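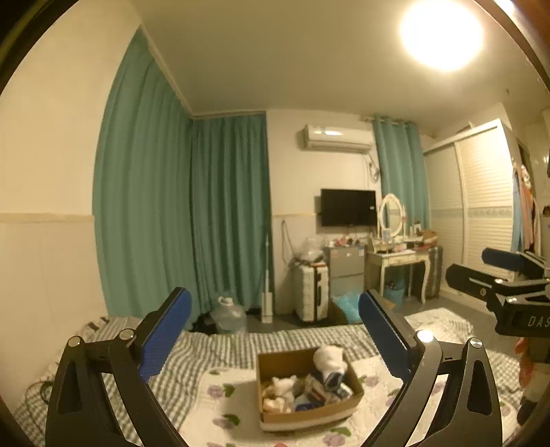 Le bâton, école de patience

À Umard, le club Flirnby enseigne la canne et le bâton depuis quatre saisons, et la salle ne désemplit pas ! Sa monitrice nous a reçus juste avant le cours des débutants.

« J'ai commencé par l'escrime, et je m'y ennuyais un peu », raconte-t-elle. « Puis j'ai vu un assaut de canne au gymnase de Purves. Ça tournait, ça sautait, je suis rentrée chez moi incapable de dormir. »

Elle parle vite, se lève pour montrer un brisé, se rassoit, repart. Le salut, elle y tient beaucoup. « On se regarde. Si on bâcle ça, l'assaut sera bâclé aussi. »

Et les coups ? Tête, flanc, jambe, toujours armés derrière l'épaule : c'est ce geste ample qui fait la beauté de la discipline (et qui épuise les nouveaux dès le premier quart d'heure). « Les gens arrivent avec l'idée de taper fort. Moi je leur demande de toucher proprement. Au bout de 2 séances, ils rient déjà de leurs erreurs. »

En décembre, le club ira au tournoi de Nurano, où 98 tireurs sont inscrits. Elle y présentera ses élèves pour la première fois. « Je serai plus nerveuse qu'eux, c'est sûr ! »

Propos recueillis le 20/9/99.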